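Hetum Street Surface and Lane Marking Set

Data card, August revision
Maintainers: Binta Okoro, Eilif Magnusson
Status: in use, labels partly reviewed

Summary

Hetum is a set of 3,869 still images of city roads in daylight, labeled for painted markings, curbs and pavement features. It was put together for the Skukia road upkeep project, where the task is to find worn lane dashes, patched asphalt and utility covers. Vehicles and pedestrians carry coarse labels only.

Contents

images/ - JPEG files, one folder per street section
labels/ - one JSON file per image, same base name
splits/ - train.txt, val.txt, test.txt
sections.csv - section code, surface type, tram tracks yes/no

The set covers 24 street sections. The validation split has 812 images and the test split has 1,286; the rest are for training. A section never appears in more than one split.

Label classes

lane_dash - broken divider between lanes, one polygon per dash
lane_solid - continuous line, including the edge of a parking strip
block_line - dotted line of short blocks, usually at a side road
arrow - painted direction arrow
cover - manhole or other utility cover
patch - repaired area with a visible outline
seam - lengthwise or diagonal joint in the asphalt
curb - stone edge of an island, verge or median
sign_island - post-mounted sign on a traffic island

Labeling rules

A dash is labeled if its outline can be followed on all sides. Faint lines are kept and given wear = 2. Shadow edges are not seams. Where tree shade crosses a marking, draw the polygon through the shade as one piece. Car hood reflections that fall over pavement are masked with the ignore class, and so is the hood itself. Tram tracks are left unlabeled in this revision.

Known problems

Covers set in a darker patch were first labeled as patch only. Magnusson corrected the training split; validation is still open. Arrows far down the road are often missed. Color differences between asphalt strips are not recorded, so a seam between two tones looks the same in the labels as a seam in one.

The Galang converter writes block_line as lane_dash unless it is run with --keep-blocks.

Samples
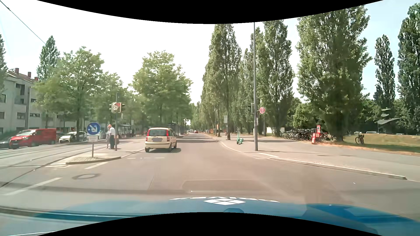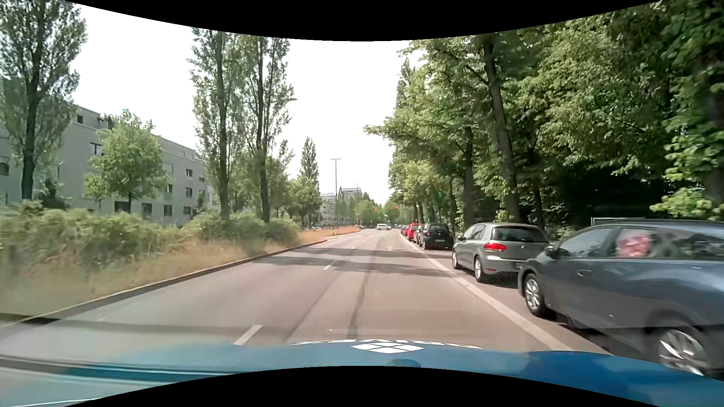
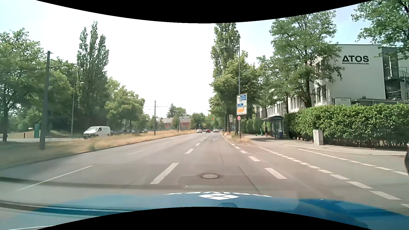 Top to bottom: curbed island with tram tracks and patched asphalt; solid line beside the parking strip; cover, dashes and dotted block lines near a side road.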